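Robotics club notebook – June, afternoon session

Project: two-arm kitchen task for the Fetport student challenge. Run sheet 2, mug tree and plates.

Reset both arms to the start pose before anything else. Loaded the Ibarra script from the shared folder, not the old Gulter one, which still has the wrong table height in it. Both mugs on the tree, plates in the rack, grippers closed. Noted the layout before the first run so the next group can match it. 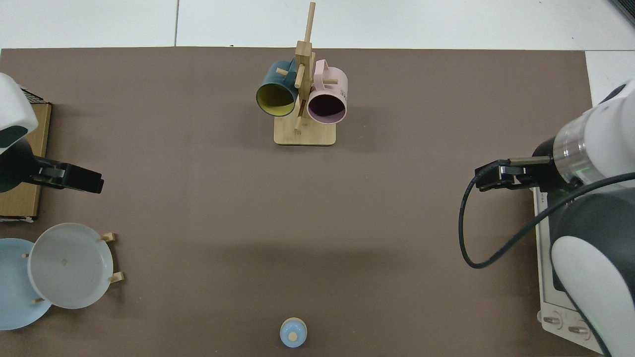

Start layout, run sheet 2. Teal mug left, pink mug right.

Run 109 was the first with the new approach angle. Left arm stopped short of the teal mug, so I moved the grasp point closer to the post and tried again. Three more runs after that – two good lifts, one slip at the handle. Right arm on the pink mug is slower but more steady. Leaving its speed alone for now.

The cable on the right gripper needs watching on long reaches. Add a clip before the next session.

To do:
- redo the plate grasp, left arm only
- copy the logs to the Prinon drive
- write the new start pose on the run sheet

Power off at 5:40.

© 2025 Prinon Robotics Club | Contact | Back to top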